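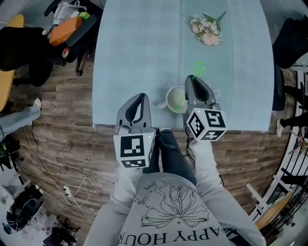
Judel Meeting Table: Set-Up Guide
Section 4. Dressing the table

The sales leaflet says the top "needs nothing." We have our doubts, so work through the steps below and judge for yourself.

1. Wipe the top with a damp cloth. The leaflet recommends Bodar polish. Plain water did the same job in our office.

2. Lay the artificial flowers flat near the middle. A vase is optional, and a tall one will block somebody's view.

3. Put mugs down by hand, handle to one side, at least 2 inches in from the edge.

Note: The finish is rated for 3000 wipes. We don't know who counted.

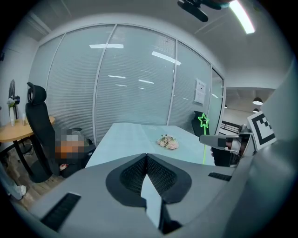
4. Push the chairs back until you can walk past without turning sideways. High-backed ones need more room than the floor plan allows.

5. Keep bags off the tabletop. A spare chair will do, or the floor.

6. Move fresh flowers and small bottles to a side table. Water rings are supposed to wipe off within 60 minutes. Nkechi Uzor tested this and still has one ring.

Caution: Do not drag the table across a wood floor, even with the "no-scratch" feet fitted. Two people should lift it.

If the top still looks bare, leave it that way for a week before ordering the runner on page 31.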